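Equipment plan: what the February order looks like

The wish list for hand-held grippers closed on Fri 15 November, and it came in somewhat larger than the budget. Gobnait Rafferty has been through it with a red pen. We asked for 12 units and we are getting 6, with a second 6 penciled in if the Skitach quote ever arrives in a form a human can read.

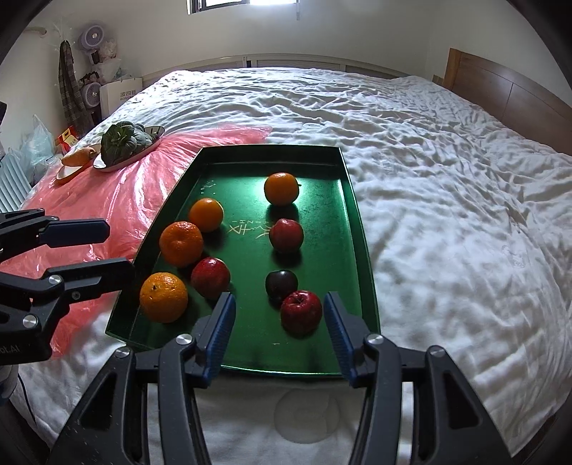 The grippers themselves were the easy part. Finger pads wear, cables get stepped on, and last year's plan had a line for neither. Kevin Geraghty wants spare pads ordered with every pair this time – blue, gray, he says he'd take tartan – and a second charger for each kit bag. Both are in. The standing desk is out. Sorry, Colm.

Fruit has its own line now as well. It used to go under "sundries," where it sat next to the parking and drew questions.
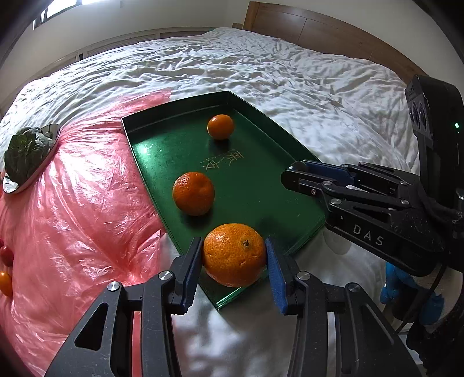
Photo: Úna Ó Dubhghaill

Still undecided is whether to rent or buy the storage for all the recordings. Hevudus will rent it to us by the month, and Rasmus Dzene has worked out that we'd own the building by year three. His spreadsheet is on the shared drive, under a file name we have asked him to change. Comments go to Gobnait before the order is signed in February.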